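07/05/2019
By Clem Tamihana

How to move a soft-goods team onto gripper work

When Koivisto brought automation into the Sinden returns floor, sorting went to the machines first and folding stayed with people. Folding is now changing too. These steps are for supervisors whose staff will be showing the work with a hand-held gripper before any arm takes it on.

1. Tell the team which tasks will change and which will not. At Sinden, 15 sorters moved to demonstration work and kept their grade. Put that in writing before the first shift.

2. Start with one dark item on a patterned cover. Bring the jaws down with the cloth between them, close them slowly and stop once a fold is pinched.
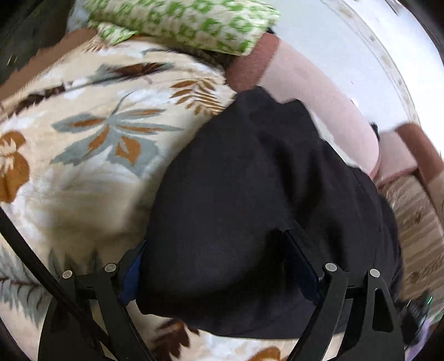 Closing the jaws on a piece of dark fabric laid over a leaf-patterned blanket.

3. Lift, move the item clear and let go. Leave the creases alone – the next pick should start from whatever shape the cloth lands in.

4. Change hands or change task after 62 picks. The grip is harder on the wrist than ordinary folding, and people used to working fast will overdo it in the first week.

5. Log dropped items as drops. Don't repeat a pick to hide one, and don't use the drop count in anyone's appraisal.

6. Hold a short talk at the end of each shift. Experienced folders know which fabrics slip, and their notes should go to whoever sets up the Plidia cell.

Review the rota in November, when the heavier bedding comes in.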